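Finished Vedemau last night, who else cried at the orchard chapter?
Book Chat > Novels and serials

maelys_t
I stayed up till 2 with this and I have no regrets! If you haven't reached the end of part one, stop reading now, spoilers below.
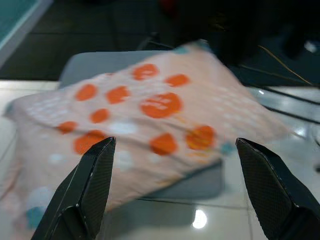

So, the orchard chapter. When Ilse finally reads her brother's letters and works out he'd been writing to the wrong village the whole time, I had to put the book down and walk around the kitchen. I loved the sister so much. I loved the ferryman even more (is it just me or does he get all the best lines?). Has anyone read it twice?

phucq
Twice, and I'm about to start a third. The first time I raced through for the plot and missed how early the ferryman knows. Go back to the bit where he won't take her coin!

kettle_and_spine
I'll be the grump. Part one is gorgeous, but part two drags. 600 pages is a lot of weather. I skimmed most of the winter and didn't feel lost at all.

maelys_t
Nooo, the winter is my favourite part! That's where she learns to mend the nets, and you need it for the ending to land.

kettle_and_spine
Does it land though? She forgives her father in about a paragraph. After everything he did I wanted a proper row.

Nga Trinh
I'm with kettle on the father. I don't think she forgives him, mind you. Read page 398 again, she sets a place for him and then goes outside to eat. I read that as her being done with him.

phucq
Oh, I'd never seen it that way. I took it as shyness. Now I have to reread that too, thanks a lot!

lorraine_s
Joining in from my phone so excuse the spelling. Our library only has one copy and I was on hold for it until April. Worth the wait. Kettle, have you tried Pustness? Same sort of family trouble, much shorter, and there IS a row. A loud one, with plates.

kettle_and_spine
Plates! Sold. Putting a hold on it now.

maelys_t
Adding it to my list as well. Lorraine, is it sad sad, or hopeful sad?

lorraine_s
Hopeful, mostly. The dog is fine.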